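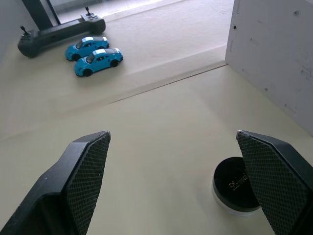 What can members expect to see at the Prullmont robotics open day?
A working bench, with a two-fingered arm sorting ordinary household and toy-box items, and staff close enough to answer questions while it runs.

Brivier opened its Prullmont workshop to newsletter subscribers and their families in February, and 312 people came through over the course of the day. Groups of 20 were let in at a time, so everyone got a spot near the front. The wait outside ran to nearly an hour after lunch. There was shade, and the sausage sizzle helped.

The main demonstration was on what Brivier calls the Saarinen bench. The arm carries a small camera near the gripper, and visitors could follow its view on a monitor beside the safety line. From that angle you get a better idea of how little the machine has to go on. The fingers take up a good part of the picture, and anything directly behind one of them is partly hidden until the arm shifts.

Items on the bench are chosen to be awkward in different ways. Toy cars have wheels and want to roll when nudged. Black objects are hard for the camera to separate from the black fingers. Flat, round things offer very little side to hold, and the fingers have to come down low without hitting the table. The pads on the inside of the fingers have a fine mesh texture for grip, and a spare pair was passed around for people to feel.

After the open table, the bench crew moved on to compartments. These are a step up in difficulty. On a flat surface the arm can approach from almost any side, but inside a walled box it has to line up first and then go straight in, with both fingers clear of the sides. 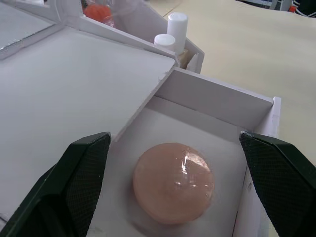 Shiny surfaces add to the trouble. Reflections move as the camera moves, and the software can take a bright patch for an edge. The crew said glossy and slightly see-through items made up most of the failed grasps in their last round of testing, which covered 3758 attempts. They have since changed the lighting over the bench and are partway through repeating the set.

The software, Melto, learns from recorded runs. A new task gets roughly 1000 of them before the crew will put it in front of visitors, and a person stays on the stop button the whole time. Several parents asked whether children could drive the arm. The answer for this year was no, although a smaller unit with a hand controller may be set up for the next open day if the insurance can be sorted out.

Questions at the end were mostly about cost and jobs. Brivier does not sell the arm itself and would not put a price on a full bench. On jobs, the staff said their current work is on sorting and packing small mixed goods, and that the arm is still a good deal slower than a person at it.

Parking was tight – please use the lower lot off the service road next time. The workshop is on the ground floor with step-free entry, and the aisle along the safety line is wide enough for a pram or wheelchair. Subscribers who missed out can put their names down for the spring visit by replying to this newsletter. Children under 12 will need an adult with them, and closed shoes are required on the workshop floor.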